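Home | Issues | Working Papers | Authors | Search

Filed under: Local Elections, Candidate Behavior

4. The listening tour as an undeclared campaign

A mayor who plans to run again rarely says so first. She listens. In Orkuncombe, the listening began in October, in the back room of a diner, and by winter it had a logo. We take the logo as our starting point, having found that people who only want to hear about storm drains seldom hire a designer.
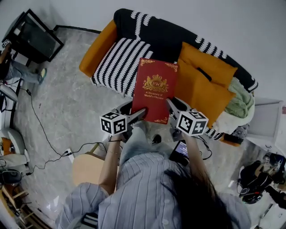 By Ivone Holanda and Aksel Kjærgaard
Posted 2022-03-03

We coded a stop as a listening event if it was announced in public, was hosted by a sitting or former officeholder, and had no stated link to a race. The third test did most of the work. Hosts in Moen County were careful about it, and several opened with the sentence "I'm not here as a candidate," a remark we had not asked for and which no one in the audience seems to have raised either.

Of the 9 officeholders who toured, 7 later filed for some office. The other two are described by their staff as still listening. Attendance tells us little, as sign-in sheets were kept unevenly and one host, Leif Nørgaard, appears on his own. What the sheets do show is where the names went. At 4 of the tours they were typed into Plillerex, the contact software the same hosts had used in their last races, and the first fundraising letter went to more than 2000 households on the combined list.

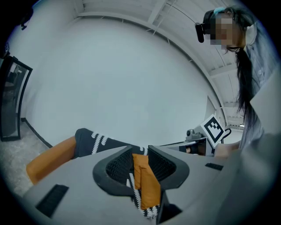

Figure 4. Two textiles clamped between the gripper fingers.

Hafþór Bach, who managed one of the tours, objected to our reading when we sent him a draft. A good official ought to meet the public between elections, he wrote, and it would be odd to punish the ones who do. We agree, and would add only that the public being met lived almost entirely in precincts the official had narrowly lost.

The local press was no great help in sorting this out. The Hirnodum ran each stop as a community notice, next to the pancake breakfasts, until Hjalti Bech announced his run for county executive at what had been billed as a talk on culverts. The culverts were covered in the second half. We kept the event in the sample - it met all three tests at the time it was advertised - and return to the problem of late conversion in Section 5.

Contact the editors | Copyright the authors | Back to top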